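Mar 23, 2023

Glaze notebook, Trerside. Continued from the page with the coffee on it.

Opened the kiln this morning at 192 F, which is below the number we all agreed on and above the number my gloves agreed on. The Flores tests are pinholed again. Top shelf bad, middle shelf worse, bottom shelf mostly fine except for the tile I had labeled "control," which has slumped into its neighbor and can't be called a control of anything.

Recipe as mixed, for Makis, who will ask: the usual Flores base, 567 grams dry, sieved twice, a splash more water than last time. I used the new bag of whiting. I also used the old bag of whiting, when the new bag ran out of the scoopable part and became the solid part. So that's one variable I have already ruined. The next batch comes from a single bag even if I have to take a hammer to it.

Pinholes under the loupe: small, sharp-edged, go right down to the clay. They sit in clusters near the foot and along the throwing lines on the curved pieces. The flat tiles have them scattered. Paraskevi says sharp edges mean gas leaving late, after the glaze has stiffened too much to heal over. I said it could be dust. She ran a finger along the damp-cupboard shelf and showed me the finger. Both theories stand.

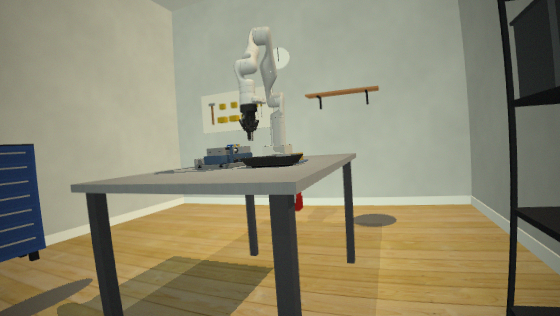

Things that changed between the September batch (good, smug, sold all of it) and this one:

- Clay body. September was Ellis, from the end of the pallet. Now it's Ellis from the new pallet, which the supplier swears is the same. It throws shorter and it smells of pond.
- Bisque went a cone lower in the winter. My doing, to save on power. I may have saved a little and spent it all on ruined bowls.
- Whiting, see above.
- The Rilto controller has been reset. Someone held both buttons down. I have a candidate, and the candidate is writing this.

The bisque is my favorite suspect. Lower bisque leaves more stuff in the clay to burn out during the glaze firing, and the gas has to come up through the glaze. It also leaves the pots thirstier, so the coat goes on thick. I scratched through the raw glaze on two leftover tiles with a pin, and the layer was plainly heavier than I like. Makis dips for as long as it takes him to say the name of the glaze, and he has been saying it slowly.

Checked the firing log for run 3,217. The controller shows no hold at top temperature. I know I entered a hold. I have a clear memory of entering a hold, along with a clear memory of the display going blank right afterward and of me deciding that was probably normal.

Talked it through with Paraskevi over lunch. Her list for the next round, in her order, which I'm following this once:

1. Bisque back up to where it was. No arguing about the electric bill.
2. Same glaze, thinned. Weigh a pint of it and write the weight down in here, legibly.
3. Put the hold back in, then look at the screen afterward and confirm it's still there.
4. Half the tiles from the last scraps of old Ellis, half from the pond.

My addition: rub the raw glaze down with a dry finger before loading. It smears any tiny bubble craters shut. Wear the mask. I didn't last time, and I could taste the feldspar through dinner.
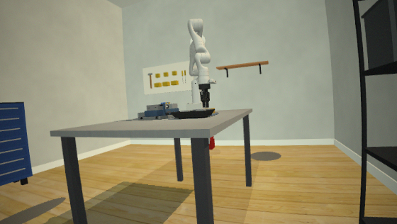
*Gray worktable, black tray under the gripper, blue and gray fixture to the left of it.*

Afternoon. Threw the pond tiles off the slab, cut them, stamped them. The number stamps are missing the 4, so anything that should have a 4 has a 1 with a dot next to it. Please read this before you write to me about having too many ones.

The bad bowls: Makis wants to reglaze and refire them. I've done this before and gotten bowls with pinholes plus blisters, but he's cheerful about it and shelf 123 of the storage rack needs clearing anyway. Told him to warm them first so the second coat sticks, and to leave out the two that are already bloating at the rim. He has put those two in the pile as well. They'll be informative.

Shelf wash is low. Mixed a fresh jar and wrote WASH on it in letters nearly as tall as the jar, following the incident with the porridge-colored slip.

Left to do:

- fresh cones, both kinds, we're down to the chipped ones
- find the pint measure (last seen holding brushes)
- call the clay supplier and say "pond" in a polite way
- tiles turned over tomorrow morning, bisque once they're properly dry

Kiln vent is still rattling. Folded some cardboard into the bracket again.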